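Ticket 1152 – Spare fingers + floor pads, Prullcombe site
Status: open, waiting on quote
Raised by: Jasmina Ionescu
Assigned: Sorin Tomić

21 November 2025
JI: Need a decision on finger sets before the budget closes. Vitus quote lapsed in September, have to re-ask. Wanted 22 sets, Mirjana says no way.

ST: What's the unit price? Last one I have is $262 a set from Pernix, grip faces included. Freight extra.

JI: Same $262. Freight is $80 flat, so order once, not in dribs and drabs.

MK: Can cover eight sets this year. Rest goes in next years line. Need part nos. first.

ST: Checked the arm over the floor, fingers open, nothing gripped. Slotted type, textured inner faces. So quote the slotted ones – the plain ones in the Stoyanova catalogue are a differnt part.
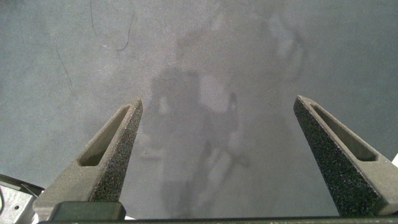 Still to do
1. Sorin – part nos. off the old invoice, both fingers.
2. Jasmina – ask Pernix if price holds for eight. Ask Vitus too, for comparison.
3. Mirjana – cost centre for freight, mine got bounced.
4. Thin dark lines on the floor, cracks or just hair? Sorin to check before we price any floor repair. Separate ticket if it's cracks.

MK: Freight to maintenance, not capital. Send me the quote when its in.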